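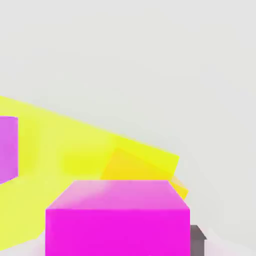

What is the Mondamora arm project?

The Mondamora arm is a small robot arm designed and assembled by members of the Lavard Shared Workshop. It is intended for sorting and stacking light objects on a bench. The drawings, parts list and control software are available to all members, and a simulated version of the arm can be run on an ordinary computer.

Who may take part?

The project is open to any member of the workshop who has completed the general safety induction. No previous experience of robotics is required. Members under the age of 18 may take part when accompanied by a responsible adult. Visitors may attend the open session in February but may not operate the arm.

May I build the arm at home?

Members are welcome to build at home. The printed parts will fit most hobby printers, and the remaining work can be done with hand tools and a soldering iron. The base plate must be cut from metal sheet. Those without the means to do this should book the Pryor room, where the saw and pillar drill are kept.

A home-built arm must be inspected before it is connected to any supply belonging to the workshop. Inspections take place at 7 p.m. on build evenings and should be requested in advance.

How much does a build cost?

The present parts list comes to about £251 for a member who already owns basic tools. Motors make up the larger part of this sum. The workshop does not sell complete kits, although members often place joint orders for motors and bearings. Details of the next order are posted on the project noticeboard.

What can the arm lift?

The design limit is 700 grams at full reach, including the weight of the gripper. This figure applies only to the standard motors. Members who fit other motors should not assume that a greater load is safe, as the elbow bracket has not been assessed beyond the limit.

Why is a simulator used?

The simulator allows a member to write and try a control program before the arm has been built. It also permits many more attempts than could be made on the bench. During the last round of work on the stacking program, 2,938 attempts were logged in simulation. A failed attempt may be reset at once, and a collision does no harm to the motors.

Results obtained in simulation should be treated with care. Friction, cable drag and play in the joints are modelled only in a simple way. A program that performs well on screen must still be tested on the arm at reduced speed.

Why are plain coloured blocks used for practice?

Simple shapes are easy to model, and strong colours help the vision program to tell one object from another. Members may add shapes of their own once the basic exercises are complete. New shapes should be saved in a separate folder so that the shared set remains unchanged.

What should I do if the program confuses two objects of similar colour?

Open the colour settings and reduce the range allowed for each object. If the fault remains, move the simulated light or choose a different viewpoint. Overlapping objects are a common source of error, and it may be necessary to take a second view before the gripper is sent forward. Please keep a copy of the original settings before making any change.

Which computer do I need?

Any desktop or laptop computer made in recent years should be suitable. A separate graphics card will shorten the time needed for long runs but is not essential. Two computers in the Govard room have the simulator installed and may be booked for up to three hours at a time.

What safety rules apply to the finished arm?

The emergency stop must be within reach of the operator whenever power is connected. Hands must be kept outside the marked area while the arm is moving. Long hair must be tied back, and loose sleeves and lanyards must be secured or removed. The arm must not be left running unattended, including during long tests.

The power supply must be switched off and unplugged before any cover is removed. Damaged cables should be reported and must not be repaired with tape.

May I change the design?

Changes are permitted on a member's own arm. A change to the shared design must be submitted in writing, with drawings and a note of the tests carried out. Changes to the gripper fingers are usually considered first, as several mountings depend on their length.

How do I report a fault or ask for help?

Faults should be entered in the project log, giving the software version and the last command sent. General questions may be raised at any build evening or left in the project tray beside the Pryor room door.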